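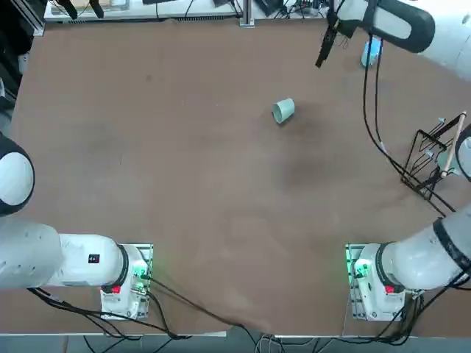 Astis Fell 22 rucksack: a summer of club weekends

Reviewed by Golshifteh Asadi, 23 September 2020

I bought the Astis Fell 22 at the start of August to replace a daysack that had lost most of its waterproof coating and one of its hip belt buckles. Since then it has been up a hill with me on every club trip and on a few walks from home. I paid full price for it. Astis doesn't know I'm writing this.

The short version is that it carries well, the pockets are mostly in the right places, and the rain cover is poor. If you walk in dry places you can ignore the last part. I don't.

Size and weight

The 22 is the capacity in liters. For me that takes a waterproof jacket and overpants, a spare fleece, hat and gloves, lunch, a liter and a half of water, a first aid kit, a headlamp, a map and a two-person emergency shelter. With all that inside there is room for one more thin layer. It will not take a rope as well, and on the day we needed one Mahnaz Salehi carried it in her bigger pack while I took her lunch and flask.

My kitchen scale says 1334 grams for the empty pack. That is heavy for this size. A good part of it is the back panel, which has a metal frame and a mesh sheet stretched across it to keep the pack off your back. You can't take the frame out. People who count every gram will want to look at something else, and I did think about sending it back on the first evening. I'm glad I didn't, because the frame is the reason the pack is comfortable.

Fit

There is one back length with a sliding harness. I'm fairly short and have it near the bottom of its range. Mahnaz is a good deal taller, tried it for an afternoon and had it almost at the top, and said it sat fine. Moving it takes a couple of minutes and some force, as the Velcro under the panel is very strong. Once set it hasn't slipped.

The hip belt is wide and softly padded. It holds the load properly even when the water is full. The shoulder straps are narrower than on my old pack and I worried they would cut in, but after seven hours out on the long ridge day I had no sore spots. The chest strap slides on a rail and has come off the rail twice, both times when I was pulling the pack out of the back of the minibus. It goes back on easily if you have a fingernail.

The curve of the frame pushes the load a little way out from your back. On a path you don't notice. On the scramble up to Havstead Notch I did notice, mainly on the steep step near the top where you have to lean in and reach. It pulled me backward slightly. I tightened everything up and was fine, but a flat-backed pack would be better for regular scrambling.

Pockets

The lid pocket is big enough for a hat, gloves, sunscreen and a headlamp. The opening faces your back, so things don't fall out when you flip the lid over. There is a small zipped pocket under the lid with a key clip.

The side pockets are stretchy and deep. I can reach a bottle on the right while walking but can't always get it back in again without help. The hip belt pockets fit a phone or a couple of cereal bars. My phone is a large one and it goes in with a struggle, without a case.

The front pocket is the one I use most. It is a simple open pouch with a clip at the top, and a wet jacket can be stuffed in there in seconds. Water drains out through two eyelets in the bottom.

Rain

We had one properly wet day, walking from the hut over Hordiienko Pass and back along the valley. It rained from the first gate until we were taking our boots off in the porch. The rain cover lives in a pocket in the base and has a drawcord. It fits when the front pocket is empty. With a jacket or anything else in the front pocket it is too small, and the wind got under the top edge and blew it off twice. After the second time I put it away.

Without the cover, the main fabric held out for an hour or so and then water came in along the lid seam. My fleece was damp by lunch. I now use a heavy-duty plastic liner inside and leave the cover at home, and I'd suggest the same to anyone walking in the hills in fall or winter.

The pack took two nights hanging up to dry completely. The foam in the hip belt holds a lot of water.

Wear so far

Not much to report. There is a scrape on the base from sitting it down on gravel and some fluff on the mesh where it rubbed against a wall. All the zippers run smoothly. One of the trekking pole loops has started to fray where it is sewn to the body and I've put a few stitches in it.

Compared with the Stendent

Several people in the club have the Stendent pack of the same size, and I borrowed one for a short day to compare. It is lighter, has a flat foam back, and its rain cover is cut more generously. It was also much sweatier, and the belt is only a strip of webbing. For scrambling or running for the bus I'd choose the Stendent. For a full day on paths with a heavy lunch I'd choose the Astis.

Would I buy it again?

Yes, for the belt and the back panel, though I would look for it in a sale. Astis should fix the cover. If you can, try one on in a shop with some weight in it before you decide, and lean forward while you're wearing it to see how you feel about the frame.

Mine is the dark green. It also comes in gray and a fairly loud orange.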